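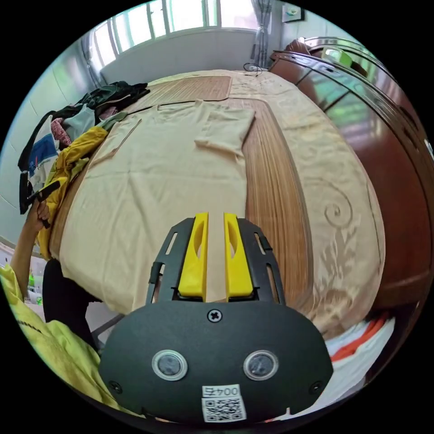

Chapter 4
Showing a Robot What to Do

It is often said that anyone can teach a robot. You pick up a gripper, do the job yourself, and the machine learns by copying. The claim is half true, and this chapter is mostly concerned with the other half.

There are two common ways to show a task. In remote control, a person steers a real arm from a distance, using levers or a second, smaller arm. In hand demonstration, the person holds a gripper much like the robot's own and carries out the task directly, while a camera on the gripper records the view. The second way is quicker and cheaper. It also lets the teacher do things that no arm on a fixed base could manage, such as leaning across a bed or turning the wrist a little further than any motor allows.

Folding a T-shirt is a favourite test. Laid flat on a bed mat, a shirt looks simple enough: fold in a sleeve, then the side, then bring up the hem. But cloth has no fixed shape. A sleeve turned in may lie smooth one time and crease the next, and a pale shirt on a pale mat gives the camera little to go on.

The Skemham trial, which we return to in section 4.3, collected 115 folds by hand and kept 106 of them. The report calls this a high rate of success. Readers should ask what was being measured. A fold was kept if the recording was complete, and the report says very little about whether a robot could repeat it.
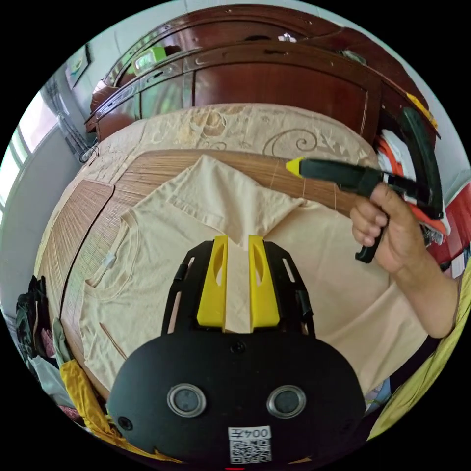 4.1 What the recording leaves out

A person folding a shirt feels the cloth drag and eases off without thinking. Two stiff fingers pass on some of that feeling to the hand, but a camera stores none of it. Grikis, a later project, added touch sensors and reported better folds, though on only 28 shirts, all of one size.

Before reading on, write down every step you take when folding a shirt of your own. Then fold it again using one finger and thumb of each hand, and mark the steps that had to change. Keep the list for the exercise in section 4.2.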